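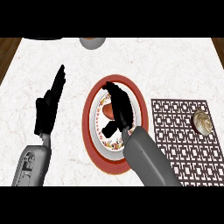 Rosacea or just red cheeks, and should I bother the doctor?

Drita Karagiannis

Hello everyone, I hope this is the right place to put this. I'm in my early forties and since last June my cheeks and the sides of my nose have been going red and staying red, sometimes for hours. It stings a bit when I wash my face and I get little bumps that look like spots but never come to a head. I've tried a tea tree gel (made it much worse!) and then an oat cream from the chemist in Skeltorthorpe, which was at least soothing, but the redness comes back every time I have a hot drink or walk up the hill in the wind.

My sister says it's rosacea and my husband says it's my age. I don't like to take up an appointment for a red face when other people are properly ill, but I turned down a christening lunch last month because of it and felt rather silly afterwards. Has anyone had the same, and what did you do about it?

Rochelle Kerslake

Oh Drita, please don't feel silly, and please do make the appointment. I put it off for 2 years for exactly the same reason and I wish I hadn't. My GP was lovely about it, had a good look and gave me a prescription gel, and it took a couple of months before I could see much difference, so don't lose heart if nothing happens in the first week or two. Stinging, flushing with hot drinks and bumps that don't come to a head does sound very like mine did, but other things can look similar, so it's worth having somebody look at it in person.

While you're waiting, I'd stop the tea tree altogether and keep to a plain unscented wash with lukewarm water, and pat dry with something soft. Sunscreen every day, even when it's grey. I also kept a little diary of what I'd eaten and drunk and what the weather was doing, and mine turned out to be red wine and a very hot kitchen (I still have the wine at Christmas, mind you). Let your tea cool a bit before you drink it, that made more difference than I expected.

One more thing, if your eyes get gritty or sore do mention that as well, as it can go along with the skin and I didn't think to say so until my second visit.

Alley617

My mum had this. She uses a green tinted cream under her make up and you can hardly tell. Not sure which one, sorry. Don't use steroid cream on it without asking, hers flared up badly after.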